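Chore automation

Chore automation is the use of robots for household and light shop-floor work such as clearing tables, folding laundry, and sorting small parts. Companies have promised general-purpose chore machines for decades. As of the latest trials, most of what exists outside the laboratory does one job in one place.

Sorting is a common test task because it looks easy. A person can fill a divided container while talking on the phone. A machine has to find each piece, grip it without knocking its neighbors, and let go over the right cup.
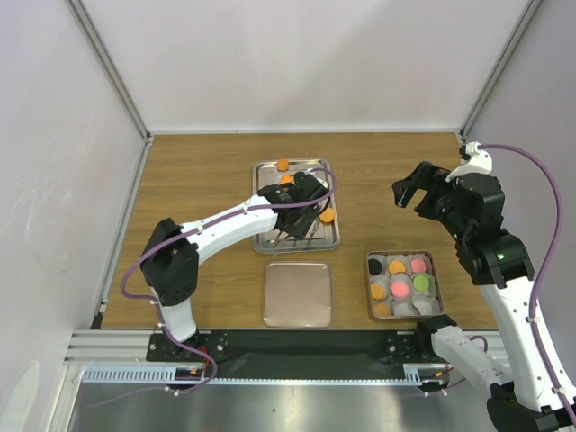

Two-armed sorting station with a metal tray and a nine-cup container, seven cups filled.

Published success rates should be read with care. Dreteck reported 3,540 placements by its Odilen system, but the figure left out runs halted by staff. In a separate trial at the Mandutis workshop, the same system completed 67 trays in a shift — a load that one worker cleared before lunch. Changing the lighting or the tray often meant a new round of training.

Haoran Zou, a critic of the field, has argued that demonstrations are staged around the machine: fixed walls, known objects, nothing underfoot. Kitchens offer none of this. Supporters reply that early dishwashers were limited too, though those did wash dishes.

Quan, a rival home system announced in February, has not been tested independently.

We use cookies to improve your experience. By continuing to browse, you accept our cookie policy.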